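Search talks Search
Share 716 Comments 2

The Bottom of the Freezer: notes for the Ganomlow village shops day
Tiziana Bortolotti

Start without the slides. Wait for the coughing to stop.

Who here sells ice cream? Hands up. Keep them up if you know what is at the bottom of your freezer. (Pause. Enjoy this.)

My first summer at Trikberg I ordered 2,000 lollies on the strength of one hot weekend. It rained until September. I ate more of them than I have told my accountant – she may be in the room, so move on quickly.

Main point, say it slowly: a chest freezer is a hole. People don't like reaching into holes. Whatever lies on the floor of it stays there, growing a fur coat, until you find it and wonder who bought it. Me. I bought it.

So, baskets. Hang them from the rim, put the dear stuff high up, one kind to a basket. Arturo Rinaldi disagrees and stacks everything by colour. Let him have his say in the questions, but not before.

Next slide. Leave it up while I talk about lids. 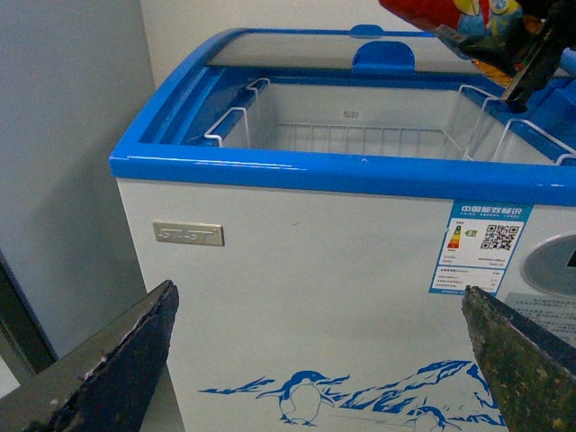
Blue-rimmed chest freezer, glass lid pushed back, wire baskets at the sides.

Lids: sliding glass, wiped every morning. Children lean on them with their noses. Look at how much bare white wall there is inside – to a shopper that says the good ones have gone. Fewer kinds, fuller baskets.

Skip the bit on electricity if we are running late. We will be running late.

Finish with the defrosting story, the short version. Then Arturo.

Share 716 Comments 2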